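Section 4: Setting up and sorting with your Skover three-box tower

By now you should have all three boxes out of their wrapping and the little bag of rubber feet somewhere safe. If the feet have gone missing already, don't worry – the tower stands perfectly well without them on a cloth, and plenty of families never fit them at all.

What you will need

The three Skover boxes (yellow, blue and pink)
A shallow tray with a low rim, for the toys
A tablecloth or a piece of felt, big enough to hang over the edges
A damp cloth and 20 minutes or so of peace, if you can find them

Putting the tower together

1. Lay the cloth over your table and smooth it flat. Any plain colour will do, though a dark one does make the smaller balls much easier to spot when they roll away from you.

2. Put the pink box down first, with its round hole facing the side where your child will stand or sit. Leave a gap of 15 cm between the box and the table edge, so that small elbows have somewhere to rest.

3. Set the blue box on top and press gently at each corner until it sits level.

4. Add the yellow box last, and turn it if you need to so that all three holes look the same way.

Caution: do not stack more than three boxes, even if you have bought a second set. Don't let children lean on the tower or pull themselves up by it.

Filling the tray

5. Stand the tray beside the tower, close enough that a child can reach both without stretching. Tip in whatever you have to hand. We do sell the Pal refill bag, which holds 35 small pieces, but a good rummage through the toy cupboard is every bit as nice and costs you nothing – balls, blocks, the odd soft animal, a figure or two that has lost its friends.
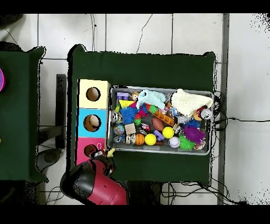 6. Give everything a stir with your hand so that the big things don't all end up on top. Half the pleasure is in the digging, and children who are usually in a great hurry will often slow right down when they have to hunt for the next piece.

7. Agree on what goes where before anybody starts. For a first go we suggest balls in the pink box, blocks in the blue and everything else in the yellow. Older children may like to sort by colour, or by how a thing feels (smooth, knobbly, squashy), and they will very likely make up rules of their own which you'll have to have explained to you.

Note: some toys simply won't go through the holes. Please don't force them! Soft toys can be squeezed a little, but anything hard that sticks should go back in the tray.

Emptying and cleaning

8. Lift the boxes down one at a time, starting with the yellow, and tip each one out over the tray.

9. Wipe the boxes inside and out with the damp cloth and let them dry before stacking them again. They mustn't go in the dishwasher.

Spare feet and replacement boxes can be ordered from our Flandov shop under part number 105. For the matching Gomwood storage lid, turn to Section 5.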